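Two-Arm Tabletop Sorting Station: Project Report

Madhu Nishad and Guilan Mao

1. Background

Our project was to get a pair of small robot arms to sort and hand over household objects on a shared table. The control software was written on top of Terell, the motion library the lab already uses, and the task scripts came from last year's group, who called their version Kettani. We kept the name for the scripts and changed most of what was in them.

The report was meant to be about handover success. It is mostly about a fault we found in September, in which the right arm moved when it had been told to hold still. We lost a good part of the term to it, and our supervisor asked us to write it up in enough detail that the next group can check for it on their own setup.

2. Setup

Both arms are mounted on the table frame, on opposite sides, so that their reach overlaps across part of the table. Objects to be sorted go between the grippers and the baskets go farther out. Each arm has its own controller and its own cable run. The two controllers do not talk to each other. Both report to one computer, which runs Terell and decides which arm may enter the shared area.

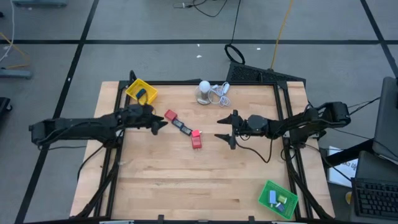 The shared area is handled with a simple lock. An arm asks for the lock, moves in, does its work, moves out and gives the lock back. While one arm has it, the other is supposed to stay in hold, meaning the motors are powered and the joints keep their last commanded position. We chose hold over a full motor stop because the arms sag when the power is cut, and a sagging arm can land on whatever is under it.

Speeds were limited in software during all trials. The emergency stop cuts motor power to both arms. The rule in the lab is that one person runs the script and the other person has a hand on the stop. We kept to this for every powered run, including the short ones.

3. What happened

The first case we are sure of was during a basket run. The left arm had the lock and was lowering toward a block. The right arm was in hold. Without any new command in the script log, the right arm swung inward, crossed into the shared area and hit the left gripper on the side of one finger. Guilan pressed the stop. Both arms sagged and the left one came to rest on the block.

No one was hurt. The finger was bent slightly and the gripper would not close fully afterward. We replaced it with a spare from the Dredevitz parts kit, which took an afternoon because the screws had been put in with thread locker.

Looking back through the notes, we think there were two earlier cases that we had written off as bad calibration. In both, the right arm was a few centimeters away from where it should have been at the start of a move. We had simply homed it again and carried on. This was a mistake on our part. If we had saved the controller logs on those two occasions, we would have had something to compare.

4. Looking for the cause

We started with the cables. The right arm's cable had a loop that hung low when the arm was folded, and we wondered whether it was catching and pulling on the wrist. We tied it up higher and ran the arm through its range by hand with the power off. Nothing caught. We left the cable tied up for the next day's tests, and the fault came back anyway.

Next was the power supply. Madhu logged the supply voltage through a full set of basket runs and it stayed level, including during one run where the arm jumped. We stopped looking at power after that.

The controller log was more useful. It is separate from the script log and we had not been reading it. It showed that the right arm had received a position command at the moment it moved. The command was a real one, correctly formed, but it was old. It belonged to a move that the script had sent and then canceled.

The cause, as far as we can establish it, is as follows. When a move is canceled, our code told the controller to hold but did not clear the queue. A watchdog on the controller expects a message from the computer every 800 milliseconds. If the message is late, the controller drops out of hold, reconnects, and on reconnecting it runs whatever is first in its queue. In normal use the queue is empty and nothing happens. After a canceled move it is not.

The late messages came from our own logging. We had added a function that wrote the camera data to disk in the same thread as the watchdog message. When the disk was busy the message waited. The longest gap we recorded was 990 milliseconds.

5. Reproducing it

We wanted to be able to cause the fault on purpose before we claimed to have fixed it. For these tests the arms were started far apart and the left arm was given nothing to do.
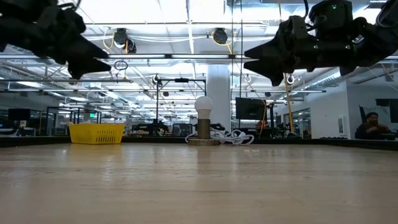 The test script sent the right arm a move toward the middle of the table, canceled it early, put the arm in hold and then blocked the watchdog message for one second. The arm completed the canceled move every time we did this. We ran it with the arms raised well clear of the tabletop, and with the grippers empty, so that an unexpected swing would have little to hit. The lamp near the far edge is an object from the handover set and has a glass bulb in the original plan, so its position was checked against the path of the canceled move before each run.

We also tried blocking the message without canceling a move first. The arm dropped out of hold, reconnected and stayed where it was. Both conditions have to be present.

6. Changes made

The cancel function now clears the queue and waits for the controller to confirm that it is empty. If no confirmation arrives, the script stops and motor power has to be switched back on by hand.

The watchdog message has its own thread. Camera data is written by a separate process.

On reconnecting, the controller is now set to report its position and wait. This was a setting in the Prirner controller configuration that had been left at its default. We had not known it was there.

After these changes we ran the blocking test again on both arms and neither moved. We then ran 2,836 cancel-and-hold cycles unattended by the script, with one of us at the stop throughout, in sessions spread over 4 days. There were no unexpected movements.

7. What is still open

The lock only exists on the computer. If the computer sends a wrong command, neither controller has any way to know that the other arm is in the shared area. A check on the controllers themselves would be better, but it would need firmware work that we did not have time for.

The sagging after an emergency stop has not been dealt with either. Madhu made a drawing for a padded rest for each arm, which is in the project folder. It has not been built.

Handover results are in Appendix B. They cover only the runs made after the fix, so there are fewer of them than we had planned. The earlier runs are kept in a separate folder and should not be combined with them.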